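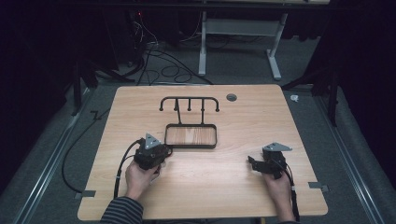

4.3 Setting the ventilation controller for a new flock

This section covers the Vasden climate controller when it is used in a broiler or pullet house with side inlets and end-wall fans. For naturally ventilated houses, go to section 4.6. Complete the sensor check in 4.2 before you start.

CAUTION: The fans can start without warning when the controller is in AUTO. Turn the mode switch to OFF and lock out the fan supply before you reach into any inlet or fan housing.

Entering the house data

1. Turn the mode switch to SETUP. The display shows the software version and then the house number.

2. Press MENU until FLOCK appears. Press ENTER.

3. Select NEW FLOCK and confirm. This clears the daily records of the previous flock. Export them first if your buyer or veterinarian requires them (see 7.1).

4. Enter the number of birds placed. Use the count on the delivery note, not the number ordered.

5. Enter the age of the birds in days. For chicks placed on the day of hatch, enter 0.

6. Enter the floor area in square meters. The Girlow test house used for the tables in this manual has a floor area of 1159 square meters.

Note: If the house is partitioned for brooding, enter the area of the heated part only. Change the value when the partition is removed. The controller does not detect this.

Minimum ventilation

7. Go to MIN VENT. Select TIMER for single-speed fans or STEPLESS for variable-speed fans.

8. For TIMER, set the cycle length to 5 minutes. Longer cycles allow the litter to become damp between runs and are not recommended for birds under three weeks old.

9. Assign at least two fans to the minimum ventilation group. Do not assign tunnel fans.

10. Set the inlet opening. Side inlets should open far enough for incoming air to travel along the ceiling before it drops. Check this with a smoke pencil at three points along the house.

CAUTION: Do not reduce minimum ventilation below the value in Table 9 to save fuel. Ammonia and carbon dioxide can reach harmful levels before the alarm responds, especially from December on, when houses are kept tightly closed.

Alarms

11. Go to ALARM. Set the high and low temperature limits to 3 degrees Celsius above and below the target.

12. Enter the telephone number of the person on call, then a second number. Press TEST. Both telephones must ring.

13. Disconnect one temperature sensor. Code 214 should appear within around a minute. Reconnect the sensor and press RESET.

Note: Code 214 also appears if a Rathjen sensor is fitted without the adapter cable. The sensor is not damaged by this.

14. Turn the mode switch to AUTO and watch one full fan cycle before leaving the house.

Houses linked to Wirkiteo

If the controller reports to the Wirkiteo farm server, new settings are uploaded at midnight. To send them at once, press MENU and ENTER together. Settings changed on the server overwrite those entered at the house.

Technical questions on this section: Kerstin Tiedemann, Controls Support. Have the serial number and software version ready.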